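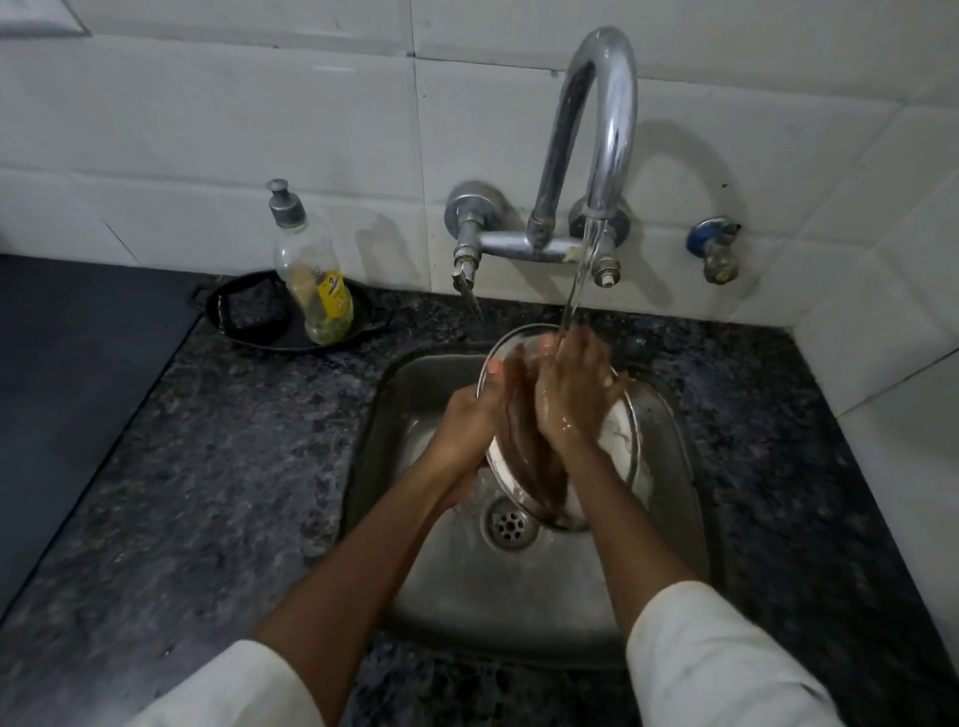
Washing a steel plate by hand under the tap. The cell's plates get the same treatment.

Kombridge portioning cell: looking after it
Questions we keep being asked, answered by Zofia Zalewska and Lech Pietrzak. Last revised January 2019.

Can the plates from the cell go in the dishwasher?
They can. They come out with a film on them, the suction cups lose their grip, and the arm drops your lunch from a height of 70 cm. Wash them by hand under running water with a little washing-up liquid, rinse until no foam is left, and dry them with a cloth that doesn't shed.

How often should I do it?
At the end of every shift. If you run sauces, do it at the break as well.

May I use a scourer?
On the underside, as hard as you like. On the inside use your palm or a soft cloth. The plate sensor works by reflection and takes a scratch for an edge, after which it will look for a plate slightly to the left of the real one, with great confidence.

The cell stops with "plate not seated". What now?
Take the plate out, wipe the rim and the three locating pins, put it back and press Resume. If the message returns, check that it is one of our plates. Ferdinand Marti once spent a whole morning on this fault with a plate from the staff canteen.

What about the suction cups?
Pull them off (they only push on), wash them in warm water, no hotter than 65 degrees, and leave them upside down to dry. Swap them when the lip feels stiff. Order them in the Cendside size – the Zusine ones look identical and fit nothing.

Can I hose down the arm?
No. Wipe it with a damp cloth, power off, key out. The splash cover is called a splash cover for a reason, and it isn't called a hose cover.

Our water is very hard. Does it matter?
Yes. Limescale on a plate reads as dirt and the cell will reject it. Soak the plates in diluted vinegar for an hour, rinse well and wash as usual. Do the drip tray while you're at it.

Do I need to teach the positions again after cleaning?
Only if you removed the gripper plate. In that case run routine 2 from the service menu and keep your sleeves out of the way.

Who do I ring?
Lucyna Sikora on the service desk for parts, Corina Gasser for anything that is making a noise. Please have the serial number ready. It's on the inside of the left door, behind the sticker telling you where to find the serial number.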